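October, late, and I should be asleep, but I want to get this down while it's fresh. We finally moved the Zusier planner off the toy blocks and into the kitchen – the granite counter, the tomato, the hatchet (still my favorite thing in the whole asset set), all of it. I've been so fond of those blocks that I felt a little disloyal.

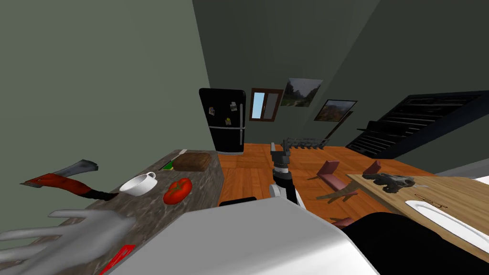 The idea is still the one from Paucar: shuffle the objects, let the policy pick its own next grasp, and score it only on what it reaches for first. We have 3393 episodes now, and I set aside 100 for testing.
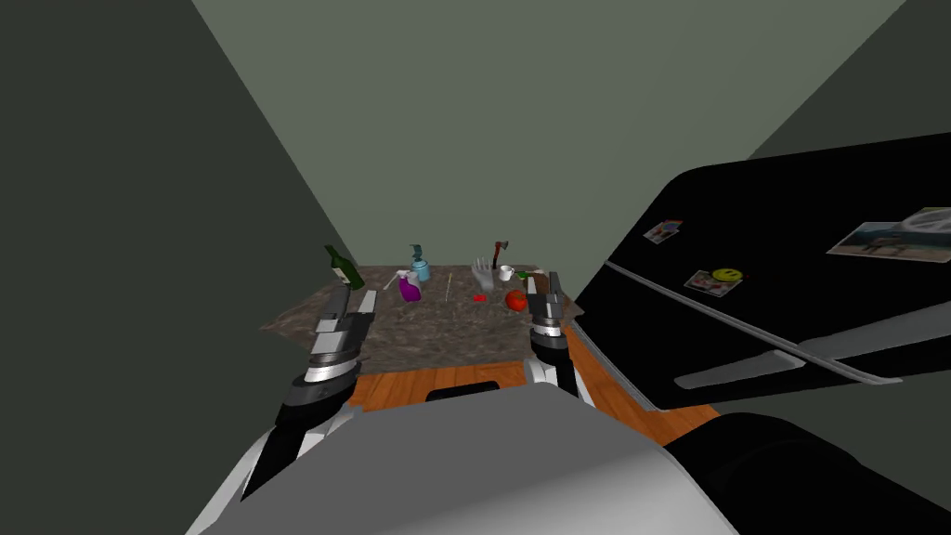 Bitik lab, October

After supper I read through the failures, all 13 of them, with a big mug of tea beside me. Most are near the back wall, where the arms have the least room. I had blamed the glove for weeks, poor thing!

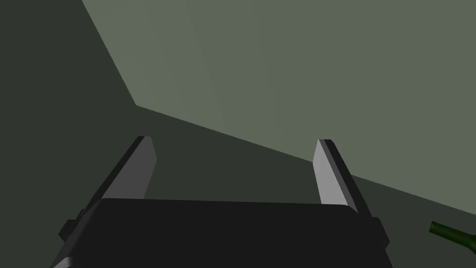
So I think the wrist view deserves more weight than I gave it in Predeo, and I'll try that first thing tomorrow, before email. Must also remember to clear the old logs, and to buy milk.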